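Cans are harder than boxes: a talk at the Zetine open day

The open day at Zetine drew 54 visitors to the workshop in Trellel, and most of them ended up standing by the same bench. The job being shown there was a small one. A robot had to reach for a tin of food, pick it up and put it in a tray. The engineer in charge of the bench talked to us between runs.

"People expect something big," she said. "They see car plants on television. Then they come in and we are moving groceries."

Zetine began work on the handling bench 16 months ago, under a project it calls Nidusbridge. The first trials used cardboard boxes, which have flat sides and stay where they are put. Cans came later and took longer to get right.

"A box forgives you. With a short can, if one finger touches before the other, it slides or it turns, and then you are reaching for a place where it used to be."

The shiny top was another difficulty. The camera near the fingers picks up every lamp in the room, and the rim of a can throws the light back. She said the team had thought about dull lighting and a dark cloth on the bench, but decided against both.

"A shop shelf is bright and the packing tables are often white. If it only works in a dim room, we have made a toy."

Asked how many attempts the software had been trained on, she said 1,000 for cans alone, all guided by hand by staff at the bench. Some were thrown away and done again. She would like more, with dented cans and torn labels among them.

Several visitors asked about jobs. Her answer was short. The first customer, Simanjuntak, packs mixed food parcels and wants the bench for its late shift, which it has trouble filling. Staff there will still check each parcel before it is closed.

"I would rather they told us what annoys them about it," she said. "We are going over in September to listen."

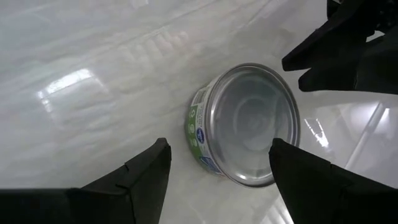 Trellel, August 23, 2018

The fingers on the bench are plain matte black with blunt tips. Earlier sets were thinner, she said, and wore out at the ends. The next open day will include glass jars, and places can be booked at the Zetine front desk.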